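Anovard Staff and Management Forum — Minutes of the July Meeting
Flikby site, upstairs meeting room, 2:00 p.m. 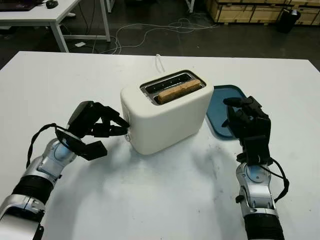 1. Breakfast station trial
The Forum received the operations report on the breakfast station proposed for the Prester guest house contract. Training of the two-handed unit continues at the practice table, and the kitchen staff assigned to the trial have been asked to comment on each task before it is added to the list. Toast was chosen as the first task at their request. The operations lead noted that the work is slow to teach because both hands must be accounted for: the left hand has its fingertips on the toaster's side controls with a slice standing in the front slot, while the right is held over the blue piece lying next to the toaster. Kitchen representatives asked that the position of the idle hand be written into the task sheet, as a person working alongside will need to know where it rests. Agreed.

2. Effect on posts and hours
Management confirmed that no post will be removed during the trial. The early shift will continue to start at its present time. Staff representatives stated that this assurance covers the trial only and asked for the same commitment in writing for the first contract year. Management was not able to give it at this meeting and will reply before the next one.

The representatives further reported that the early shift regards toast and hot drinks as the part of the morning when guests are spoken to. If that work moves to the unit, staff would spend more of the shift in the dish room. The Forum agreed that the revised rota must show where front-of-house time is kept, and that no employee is to be placed in the dish room for a full shift without consent.

3. Training and pay
Each employee on the trial will receive 10 hours of paid training, to be taken within normal working time. A request was made for a pay supplement for those who demonstrate tasks to the unit. Management proposed a single payment; staff asked for an hourly rate. The matter was left open and will be taken up with the Baidoo payroll office.

4. Safety
The stop procedure was reviewed. It was agreed that any employee may halt the unit without giving a reason and that stops will not be recorded against a named person. The draft sheet on hot surfaces and power cords was returned for rewording — the present text assumes the reader has already been trained.

5. Budget
An amount of $2000 was approved for non-slip mats and signs. The request for a second practice table was deferred.

6. Other business
The lockers by the rear stairs remain out of use. A repair date has been requested from the landlord.

Actions
Operations: add idle hand position to task sheet; reissue safety sheet.
Management: written reply on posts.
Staff representatives: comments on draft rota.

The meeting closed at 3:10 p.m.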